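4.2 The simulated bench
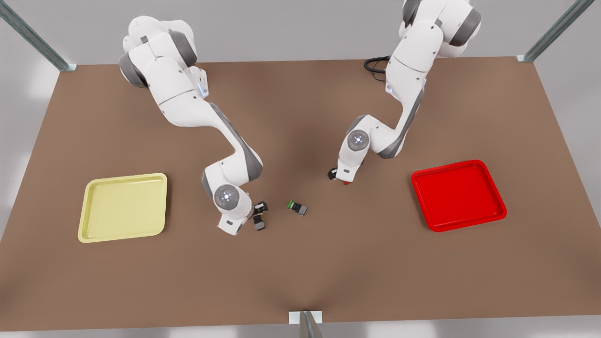

Figure 4. Simulated bench with two arms, one cube and the yellow and red trays.

The bench at Lavgate is shared with a bicycle repair group and a man who makes harpsichords, so time on the real arms comes in short pieces. We therefore did most of our early work in simulation, where the harpsichords take up less room. The model was built by the second author over one November, mostly at his kitchen table, and it copies the bench as far as patience allowed. The posts are in the right places. The sawdust was left out.

Each trial asks the arms to sort small parts into two trays, with either arm free to use either tray. We had planned to give each arm its own side, but Phelan pointed out that this would be two easy problems sitting next to each other. Sharing the middle of the table made it one hard problem, and for a while the arms greeted each other mostly with their elbows.

We ran 3478 trials in all. The first 1000 were used to tune the planner (Prustelau, with our changes) and are not counted in the results. Of the remainder, 369 ended in contact between the arms. Most of these came down to a single fault: both arms would claim the middle, both would politely back off, and both would then claim it again at the same moment. Kratochvíl fixed this by giving one arm a wait of about 3 seconds - a method known to anyone who has met a stranger in a narrow hallway.

Friction remains the weak point of the model. Our simulated parts stay where they are put, a habit we have yet to see in the real ones. Section 5 takes this up with the hardware.

Filed under: Home and Shared Workshops, Two-Arm Systems

Related papers
Lynch: A Low-Cost Gripper Mount for Shared Benches
Soltska: Notes on Scheduling a Workshop Robot

We use cookies to remember your reading settings. Accept | Manage choices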